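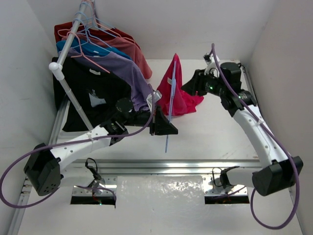

Flestance Clothing Exchange reopens its winter coat appeal in December. Donations of clean coats, jumpers and school uniform are welcome from all residents. 1/7

Please check pockets and fasten zips before handing items in. Garments with a missing button will be accepted — our repair group meets every week and has plenty of thread. 2/7

Last winter the exchange passed on 3000 garments to local households. We are grateful to Prandico, which has again lent us its storage unit at no charge. 3/7

Children's sizes remain in shortest supply. We would particularly welcome 200 more coats for ages five to eleven before the end of term. 4/7

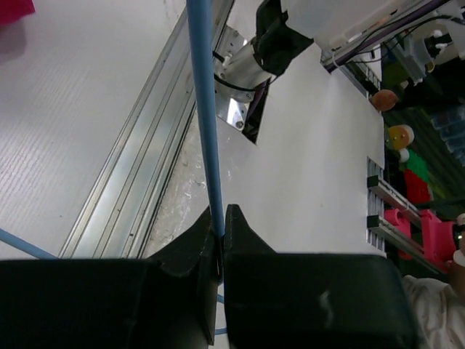

Do I need a referral to collect a coat? Anyone living in the Flestance area may come along and choose up to 2 items per person, and no paperwork is requested. 5/7

Bags should be no heavier than 20 kg. We are unable to take duvets, pillows or single shoes. Curtains and bed linen may be taken to the Wumbei shop, which has its own collection point. 6/7

Mariama Kpodo is coordinating deliveries for residents who cannot travel. Schools wishing to arrange a bulk collection should write to Rajeshwari Annamalai at the exchange office. Replies may take a few days during the appeal. 7/7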